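Paws & Post: Lost Cat Season, Microchips and the Kolmont Clinic

1 April 2022

Quick one this month, I'm writing between appointments and the phone won't quit. Spring means open windows and open windows mean missing cats. We've had calls already. So, microchips again. I know, I know, you read this last year. Half of you still haven't checked yours.

Checked is the word. Plenty of you have the chip. You got it when you adopted, somebody handed you a folder, the folder went in a drawer. Then you moved. Then you changed your cell number. The chip in your cat still points to an apartment you left and a phone that rings in a stranger's pocket.

Case in point, Flokach. Big gray tom, one torn ear, very friendly, will go home with anyone holding chicken. Slipped out in December through a garage door over on the Serker side. He was picked up the next morning. Next morning! Chip scanned fine. Number on file was disconnected, address was two moves old, and poor Flokach sat in a kennel for five days while Thiện Quan was out every night with a flashlight and a bag of treats, calling his name down the wrong streets. They found each other because a neighbor saw a flyer at the laundromat. The chip did its job. The paperwork didnt.
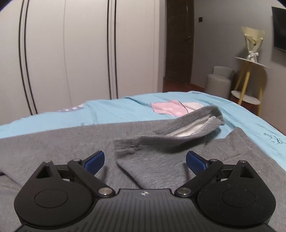

So what do you do. Find your chip number. It's on the adoption papers or on the tag that came with it, and if you've lost both then bring the animal in and we'll scan, takes a minute, no charge, no appointment. Then figure out which registry it's with. There are several and they don't all talk to each other. The front desk can look that up for you from the number. Then log in or call them and read every line out loud. Phone, second phone, street, email. Put down a backup person who doesn't live with you. If you got the animal from a friend or a relative, it may still be under their name, and they'll have to sign it over. That part is a pain. Do it anyway.

Collars too. A chip needs a scanner and your neighbor does not own a scanner. A plain tag with a phone number gets most dogs home before supper. For cats get the breakaway kind, the buckle that pops open if it snags on a branch. Yes you will lose a few. They're cheap.

If yours is missing right now: look close to home first. Indoor cats mostly don't go far, they wedge themselves under a porch and go silent. Go out late when it's quiet, use a flashlight, look for eyes. Ask the neighbors to open up sheds and garages and really look, behind the mower, up in the rafters. Call every shelter in the county and then go in person, becuase "gray cat" over the phone means nothing. Take a clear photo with you. Dogs are different, they cover ground, so get flyers up fast and farther out than you think. Don't chase a scared dog. Sit down, look away, open something smelly.

Free scan day at Kolmont is coming up, Xuân Lâm is running it again and wants to beat last year's total, which was 732 animals. Nearly all dogs, so cat people, come on. Cats in carriers please, dogs on a short leash, not the stretchy kind. Rabbits welcome. Somebody always asks about turtles and yes, we can scan a turtle.

Châu shelter is still short on old towels and unopened wet food. Drop box is by the side door, the one with the ramp. No pillows, they can't use them.

Next issue: ticks. Send me your questions before I forget I promised.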